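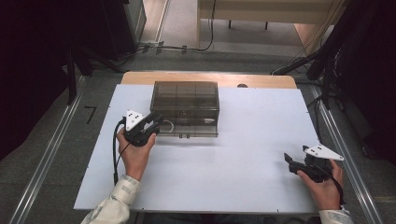 Short Fiction > Machines & Makers
14 comments | 62 shares

Fault 707

The first thing I want to say about the left arm is that it was beautiful. I know it bruised me. I'm getting to that!

Stedier had us up on the second floor of the old seed warehouse in Clerkenthorpe, where the heating knocked and the freight elevator smelled of onions, and I would have worked there for sandwiches. All day long I got to open and close things. You held a gripper in each fist, like a lobster with a day job, and you did a small household task as nicely as you could. You did it again, and again after that, and by evening your thumbs hummed. Then overnight the machine in the next bay chewed on everything you'd done, and in the morning a pair of Setiawan arms got up and did it the way you did. The way I did! I have a habit of giving a lid a tiny pat after it shuts. One February morning the right arm shut a lid and patted it, and I had to go stand in the stairwell for a minute.

The box with the latches was my job for most of that month. It was a good box and a mean one. The latches wanted to be pushed sideways and up at the same time, and if you hurried, the whole thing skated away from you. I'd found a trick for it, which was to lean the left jaw against the side first, very gently, just enough that the box knew you were there. I was so proud of that lean. I showed it to everyone, including the man who came to fix the onion elevator.

The arms learned the lean by the second week. We had visitors coming from the Brestden office, and my supervisor wanted a full run with no stops, box opened, box closed, arms parked. We started at 5 in the evening when the building was quiet. The first runs were gorgeous. Lean, slide, lift, pat. I was clapping like somebody at a school play.

Then on run 19 the left arm leaned, and it kept leaning.

It wasn't fast. People picture these things lunging, and it was more like watching a boat come in a little too hard against a dock. The box slid, the right arm chased it with its fingers open, and the left arm just went on pressing. I hit the red button. Everything stopped with that lovely heavy clunk, and the panel said FAULT 707.

I'd seen 707 before. We all had. It meant the arm had lost track of where its own wrist was, and the card taped over the bench said to clear it and carry on. So I twisted the red button back out, pressed clear, and reached in to straighten the box.

I reached in. I've gone over that part a lot.

The arm finished its lean. Nothing on the panel had asked me if it should. It had been holding on to the rest of that move the whole time it was stopped, the way you hold the end of a sentence when somebody interrupts you, and as soon as I cleared the fault it said the rest, with my hand between its jaw and the box.

My supervisor got to the button before I did. I remember a noise from the plastic and a noise from me, and then the jaw was still and I was stuck, very politely, by the side of my left palm. It took both of us and the release lever to back it off. Nothing broken. A long bruise that went every color a plum can go, and a groove that stayed there through supper.

What I felt, sitting on an upturned crate with my hand in a bag of ice from the sandwich place, was mostly excitement, and I'm a little ashamed of it. I wanted to know! I wanted the logs so badly that I was trying to scroll with my elbow. My supervisor, who had gone the color of milk, told me to go home. I said I'd go home when I knew why it leaned.

We found it before midnight. One of the marker plates had been knocked on its mount, the left one, by the width of a fingernail. After that, every demonstration I'd recorded said my hand was a fingernail away from where my hand had been. The arm had learned to reach for a side of the box that was slightly inside the box. Most of the time the box slid a little and forgave it. On run 19 the box was up against something and couldn't slide, so the arm pushed and waited for the feeling of arrival, and pushed.

That was the lean. The clearing was another matter, and it was worse. Clearing a 707 was supposed to throw away the old move. Someone had switched that off months earlier to save time on restarts, and the card over the bench had never been changed. It saved 30 seconds each time. I did like those seconds. I'd used them to get coffee.

The Brestden people came anyway, and we showed them the logs. I held up my plum-colored hand like a visual aid and talked so fast that one of them asked me to start over. They stopped every Setiawan in the building that afternoon. The old card came down and the new one said HANDS OUT BEFORE CLEAR in letters I'd painted myself, and clearing a fault now sent the arms back to park, slow as church, every single time. We bolted the plates with a pin through them. I threw out all my box recordings, weeks of them, pat and all.

Then I picked up the grippers and started again.

I was scared the first morning. My left hand kept wanting to go behind my back. But you can't teach a latch from across the room, so I put the box down where I liked it and brought the jaw in beside it, and stopped short, and breathed. Then I leaned, half as hard as I used to.

It learned that, too. It learned the stopping short. If you watch the left arm now, there's a place just before it touches the box where it waits, and the new hires always ask me if it's stuck.

Last updated: September 27, 2022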